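Chapter 7
Walking Routes and Road Crossings

People on foot share the street with cars, buses, lorries and cycles, and they are the least protected of them all. 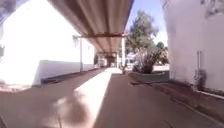

What this chapter covers

By the end of the chapter you should be able to:
- explain what is meant by a walking route and a crossing point
- name the main kinds of crossing and say where each is used
- read a simple table of pedestrian injuries
- carry out a short street survey and write up the results

You will need the base map of Welldale from Chapter 5 and a copy of the survey sheet at the back of the book.

7.1 What is a walking route?

A walking route is any path that people regularly take on foot between two places. It may follow a pavement beside a road, a footpath through a park, a covered way between buildings or a mixture of these. Planners look at the whole route, from door to door, and not at single streets. A good pavement is of little use if it ends at a junction where there is no safe way over.

Most walking routes have weak points. These are the places where a person has to leave the pavement, step round something or cross a line of traffic. In towns, many injuries to pedestrians happen close to a junction, often while the person is crossing. Side roads matter as well as main roads. Drivers turning into a side road may be watching for a gap in the traffic and may not look for someone stepping off the kerb.

7.2 The Welldale example

Welldale is a market town with one main shopping street, Meireles Road. It carries through traffic as well as local buses. On a working day 4000 people cross it on foot between the station and the shops. There are two signal crossings, but they stand a long way apart, and many people cross between them.

The town council looked at its injury records for a period of five years. In that time 36 pedestrians were hurt on Meireles Road. More were hurt in December than in any other month. The council's report, dated October 8, 2018, gave three likely reasons: early darkness, wet roads and heavier shopping traffic. It did not try to say how much each of these counted, and the records did not hold enough detail to do so.

The report went on to compare two proposals. The Jimach scheme would add a third signal crossing outside the market hall. The Tekari scheme would leave the crossings as they were, narrow the road and lower the speed limit. We shall come back to both in section 7.5, where you will be asked to weigh one against the other.

7.3 Kinds of crossing

Crossings fall into two broad groups. At a controlled crossing, signals tell drivers to stop and tell pedestrians when to go. At an uncontrolled crossing there are no signals, and the people using it must judge for themselves or rely on a rule about who gives way. A zebra crossing belongs to the second group. So does a refuge, a raised island in the middle of the road that lets people cross one stream of traffic at a time.

Key words

Desire line: the path people would choose if nothing stood in their way.
Refuge: a protected place to wait in the middle of a road.
Sight line: the clear view between a driver and a person about to cross.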